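# stekis

Stekis is a tiny word list of Grastholm dialect terms, and I love working on it! Right now it holds 229 entries, each with a plain English gloss and a sample sentence.

## What's in it

- `words.csv` — the list itself, one term per row
- `songs/` — 4 harbor songs, typed up by Yuzuki Shimada
- `notes.md` — spelling arguments, mostly about double vowels

The Skollgate spellings came in February and they're wonderful, so go read those first. Sample sentences can run up to 100 characters. If you know a word we missed, open an issue and tell us where you heard it!

Last updated 7 Jul 2021.
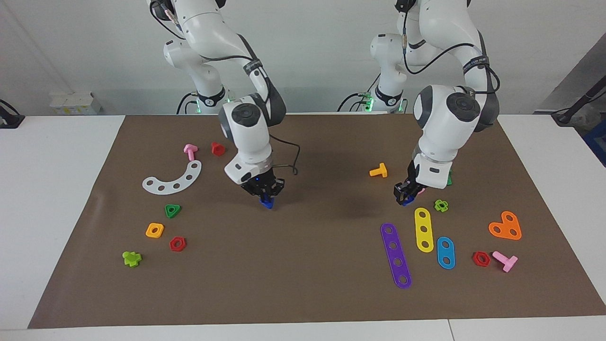
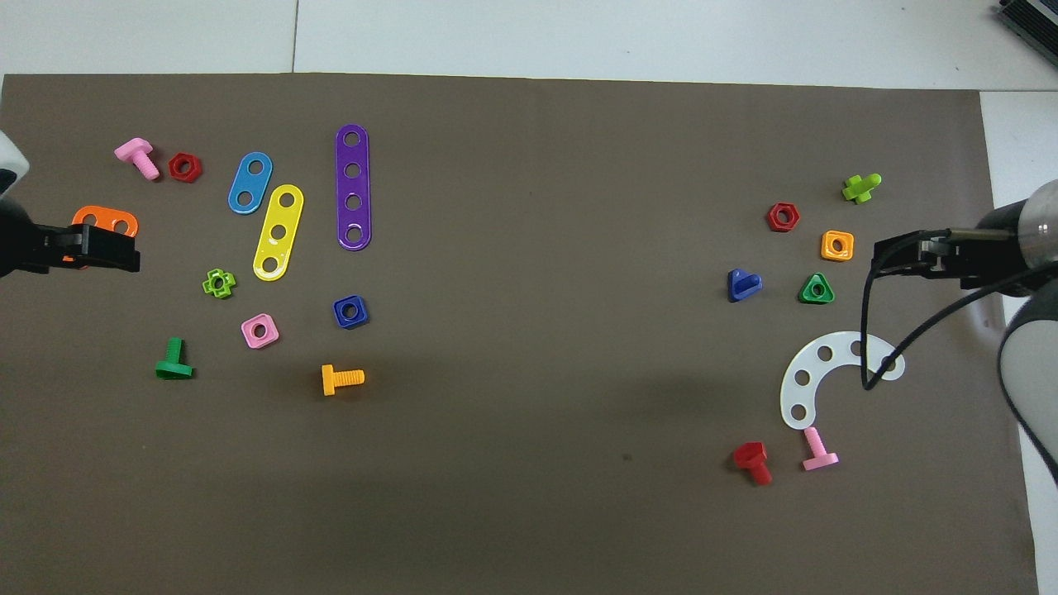 *White table with a mat on it, two views.*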